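How to Buy Bed Sheets Without Paying for the Thread Count

I have been reading sheet packaging for longer than is healthy, and I trust very little of it. If you need a set for a bed you sleep in every night, do it in this order and ignore the sticker on the front.

Step 1. Measure the mattress yourself. Don't go by "queen" or "king" on the label, and don't go by what the bed shop told you. Strip it, measure the depth at the side seam, and add the topper if you use one. Then look for the pocket depth on the packet. If it isn't printed anywhere, put the packet back.

Step 2. Stop reading thread count. A 1000 thread count sheet is usually thin, twisted yarns with every strand counted separately. I have owned a 500 that pilled before the end of June and a much lower one from Landry that I still use. Can you feel the difference between 500 and 1000 with your eyes shut? I can't, and I have tried.

Step 3. Pick the weave. Percale is crisp and wrinkles. Sateen is smoother, drapes more, and snags if you have a cat or rough heels. "Wrinkle-free" mostly means a finish has been put on the cloth, and I would like to know how many washes it survives. Codby says "lasting" on the packet. Lasting how long?

Pale colors are easier to live with than the shops suggest, provided you accept a few creases.

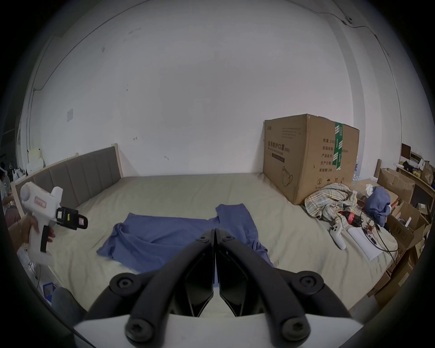
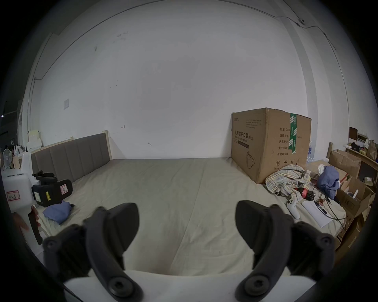 Step 4. Check the elastic. Turn a corner inside out. You want it running the whole way round the hem. Elastic at the corners only will let go the first time somebody rolls over. Fuladora does a full band on its cheaper line and, for some reason, corners only on the dearer one — so check every packet, even from a brand you already like.

Step 5. Wash once before you judge. Cotton shrinks, and a sheet that fits perfectly out of the packet may be fighting you by the second week. Wash it the way you really wash things, dryer included, and keep the receipt until you have.

A reader, Adalberto Barbosa, wrote to say his Zulach set felt wonderful in the store and like a shower curtain at home. I believe him. Store samples get handled all day, and that softens them up.

As for price, I paid 45 dollars for my last fitted sheet and I wouldn't go much higher for plain cotton. Buy one, sleep on it for a month, then decide on the second.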